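By Zawadi Langat

Most regional business shows charge small firms too much for too little. I have taken a stand at the Tammont show 3 times, and each year the price went up while the room stayed the same size.

A basic booth there now costs 300 for the day before you pay for power, a table or a second chair. A larger company won't notice that. A two-person repair shop will, and it also loses a day of work to be there. 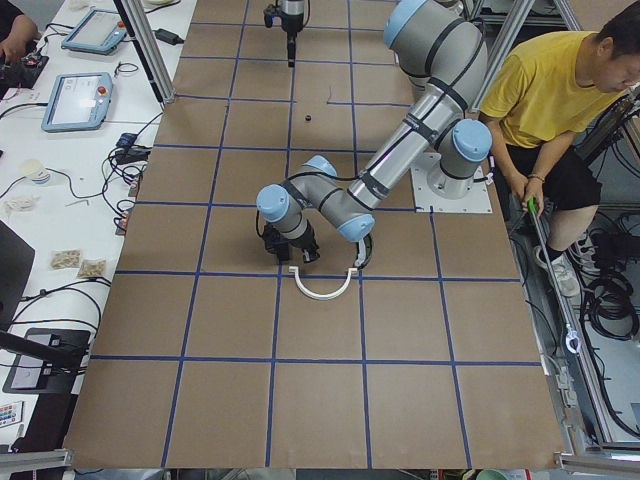
*A gray and light blue arm above a taped work surface.*

Organizers like to talk about footfall. I don't find the number useful. At the last show, most of the people who stopped at my table were other exhibitors on a break. They were pleasant, and a few took a card, but they had come to sell. I got 7 real inquiries and 2 of them turned into orders.

The Kesetti trade morning does this better. It runs from eight until noon in February, when most of us are slow anyway. Every firm gets the same table. Visitors say what they are looking for when they register, and exhibitors get that list the week before, so you can decide whether the trip is worth making. Nyamweya, the printing firm, dropped its Tammont booth after one morning there.
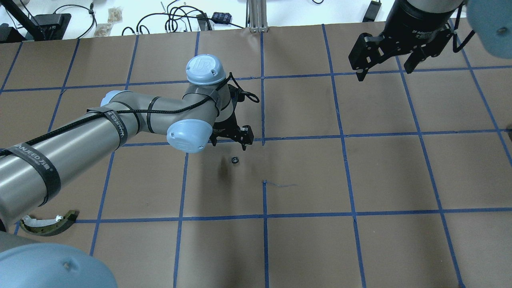 *Blue tape grid on brown paper, with the arm reaching in from the left.*

I'm not asking for the big shows to close. Firms like Destska do well from them, and they pay for the stands by the entrance that keep the whole thing going. But a show that says it is for local business should set aside a row of cheap tables, publish how many visitors were buyers, and stop charging extra for an outlet.

Until Tammont does that, I will book Kesetti and spend the rest of the money on the van.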